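Robot Learning > Data Collection > Handheld grippers

Does pad wear matter as much as I think it does?

Posted by abhishek_shukla, Dec 22, 2023

Right, I want someone to pick holes in this before I write it up. For those who missed my earlier thread, I've been collecting demos with a handheld gripper on a desk, training a small policy on them, then running it on our arm with the same fingers bolted on. The tasks are pens, a tape roll and a card, all picked up and moved to a tray.

I had 418 demos in the full set. I split off 200 from when the foam pads were new and 200 from the tatty end, same objects, same desk, same person (me). Then I trained 3 seeds on each and ran them all with fresh pads on the arm. The policy from new-pad data was clearly better on the card and about the same on everything else. My reading is that the network uses the pad edges as a cue for when to close, and when the edge is ragged it learns a sloppier version of that cue.

Tell me why I'm wrong!

---

staleck_dan

You changed two things at once though. By the tatty end you'd done a couple of hundred demos and you'd got quicker at it. Fast demos are often worse demos. I'd put money on your hands before I put it on the foam.

---

mossy_kettle

Agree with Dan, and also it's only the card. Cards are horrible. We gave up on flat things at Clumham and went back to blocks because half our results were down to how the card happened to be lying. How many runs per object?

---

abhishek_shukla

16 per object per seed, so not loads, I know. Dan, fair point on speed. I went back and looked at episode lengths and the later ones are a bit shorter, so you may well be on to something. I could stretch the timing but that feels like it brings in its own mess.

---

plundora_user

Not sure why everyone's so quick to blame the operator. We had something similar with Plundora grippers back in April. We swapped the pads halfway through and the grasp timing shifted, same operator the whole way. Wide lens, fingers always in view, the network is going to look at them. What else would it look at, the desk?

---

staleck_dan

Well yes, quite possibly the desk. That's my other worry. Wood grain is a lovely fixed pattern, and if the arm runs are on the same desk then the policy can work out where it is from that alone. Have you tried it on anything plain?

---

abhishek_shukla

Ha, I haven't, and now I'm worried. It does have a very loud bit of grain in the middle. Have a look, it's from the second batch.
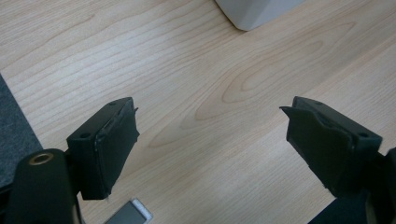 View from the gripper, second batch. Both pads have a flap sticking out into the gap.

For what it's worth I left the clutter in on purpose – I wanted a few odds and ends around the sides so it didn't learn a totally bare desk.

---

mossy_kettle

Oh wow, that right-hand pad is worse than I'd pictured. OK, I'm coming round a bit. If the flap is poking into the gap then it also changes what touches the card first, so it might be a contact thing as well as a looks thing. Those are two different claims and your write-up needs to say which one you mean.

---

plundora_user

Easy test: mask the fingers out of the images and retrain on both halves. If the difference goes away, it was the look of the pads. If it stays, it's contact or it's Dan's speed thing.

---

staleck_dan

Masking also takes away the cue for how far open the fingers are, so I'd expect both halves to get worse and the difference to shrink anyway. You wouldn't learn much. I'd rather see him put the old pads back on and record a fresh batch now, with today's hands. Then do the same number with new pads, swapping every few demos so any practice effect is shared out.

---

plundora_user

You can feed the opening width in as a number, we do. But fine, the swapping idea is better. More faff with the glue.

---

abhishek_shukla

I've still got two spare fingers from the Blackburn print, so I can keep one pair tatty and one pair new and swap the whole finger – no glue. Some 200 demos split between them should be doable. I'll put a plain cloth down for half of each as well, to keep Dan happy about the desk.

Mossy, I'll split the claim in two like you said. At the moment I can only really stand behind "the later data was worse for cards", and the title will have to change.

---

mossy_kettle

Log which fingers you used in the episode name. I didn't once and lost a fortnight to it.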